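From: Mahnaz Mousavi
To: breakfast-table list
Date: 22 Nov 2019
Subject: Re: egg sandwich, plate or board?

Dong-geon Tak wrote:
> I'd like to settle the order for the sandwich page before
> it goes to Kumex. Do we start with both slices on the
> plate, or bring them over one at a time? And does the
> tray stay under the plate the whole way through?

Both slices start on the plate, one on top of the other, and the plate sits on the white tray. I'd keep it that way for the first part. The board can stay off to the right.
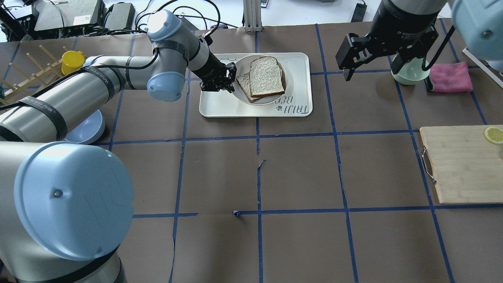
Eun-ji Choo would rather cut on the board and leave the plate for serving, as she did with the toast in June. Fine with me if the sandwich gets cut, but the draft has it whole. She also wants a lemon slice kept for the tea and nowhere near the bread. Agreed.

My version of the order, to replace section two of the draft:

1. Put the plate in the middle of the tray. Lay the two slices on it, a little offset so the top one is easy to pick up. I used plain white bread from Plarkeck - the thicker kind bends less.
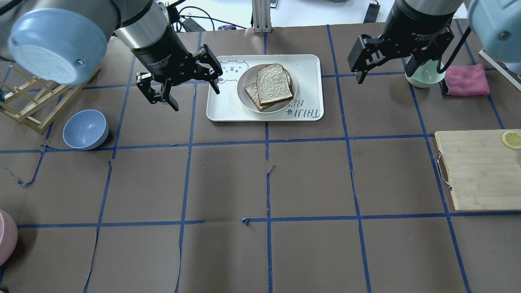

2. Fry the egg in a small pan on low heat, with a lid on for the last minute. Salt it in the pan.

3. Lift off the top slice. Leave the other flat on the plate and set the egg on it. If it lands partly off the bread, nudge it over before closing. The second slice goes on last, held by the top edge and lowered from one side so the yolk doesn't break.
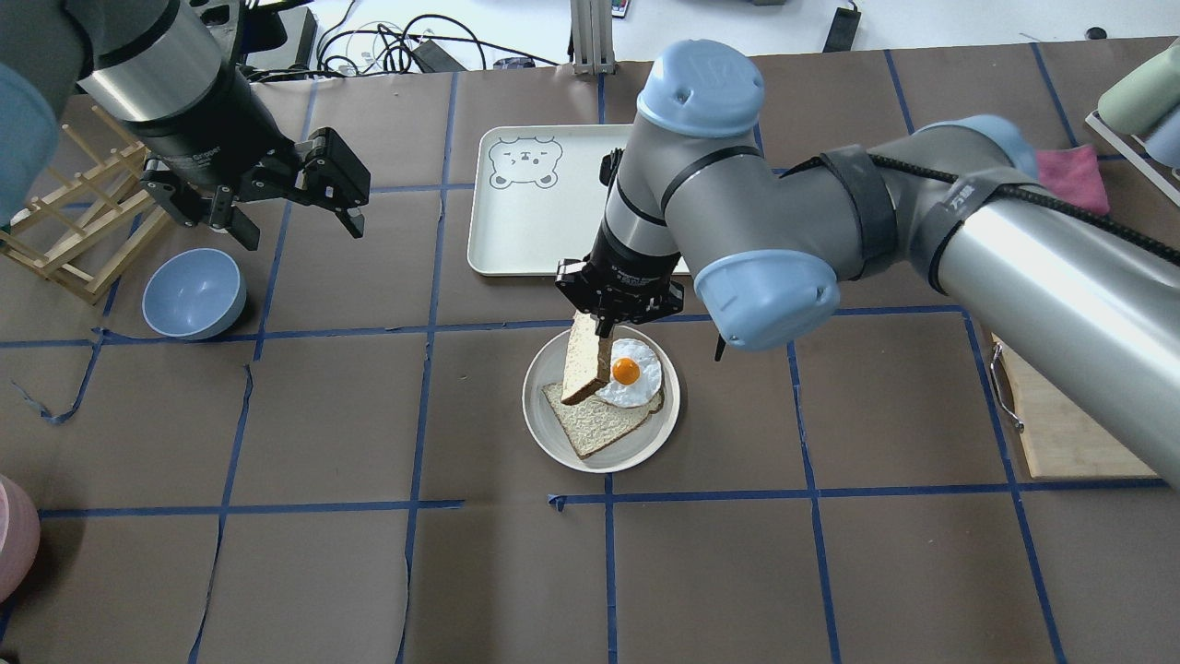 4. Serve it on the same plate. Cut it at the table if people want halves.

The page limit is 2,000 characters and the draft is at 761, so there is room for a note on the tray. Man-sik Ban, could you send me the wording you had for that?

Mahnaz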